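Grastura Readers to Get a Second Night for the Wiltier Books

The library in Grastura will hold a second reading night for the Wiltier novels this June, after the first one was full before the doors opened. The evening starts at 6 and ends when the last chapter is finished, which last time was very late.

The Wiltier series, written by Mal-soon Bae, follows a family of lighthouse keepers on the island of Merkard. It has 22 volumes now, and many readers in the town own all of them. At the first night, fans came dressed as the keepers, and one group had sewn the whole map of the island on a bed cover.
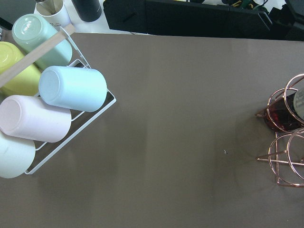 Ilir Petek, who organizes the night together with the library, wants this time to give more place to the small things that fans love in the books. There will be a table for hand-drawn maps, a corner for people who write their own stories about the keepers, and a reading of the famous storm chapter in two languages. He also asks guests to think about the supper scene in the fourth volume, where the family lays everything out before the visitors arrive. Nobody must cook the fish soup, he says.

The library received 217 requests for places the first time and had to refuse many of them. For this reason the second night will use both the reading room and the hall on the ground floor. The same chapters will be read in both rooms, but by different readers. 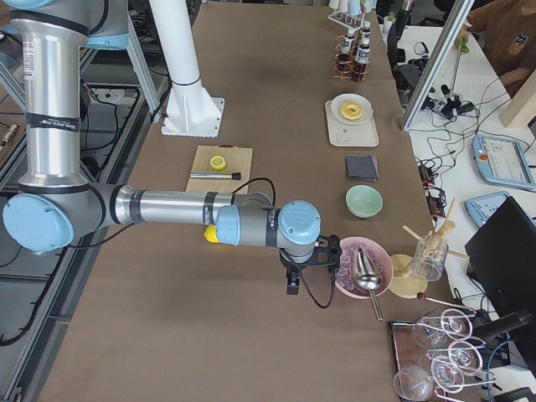
Guests who want to read aloud should write their name on the list at the front desk. Each person can read for up to six minutes. Beginners are welcome, and it is allowed to read from a translation. Costumes are welcome also, but real lamps with fire must stay at home.

A short quiz will be held in the break. The prize is a signed copy of "The Grewal Light," the second book of the series, which is difficult to find in shops these days. 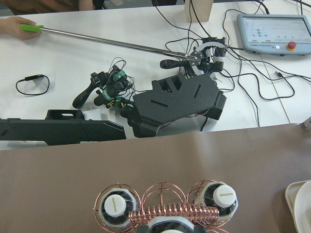 Mal-soon Bae will not be present, but she has sent a letter to her readers in Grastura. It will be opened and read at the end of the evening. Petek says he has not looked inside.

Entrance is free. Places can be reserved at the library desk, with a maximum of 2 for each person.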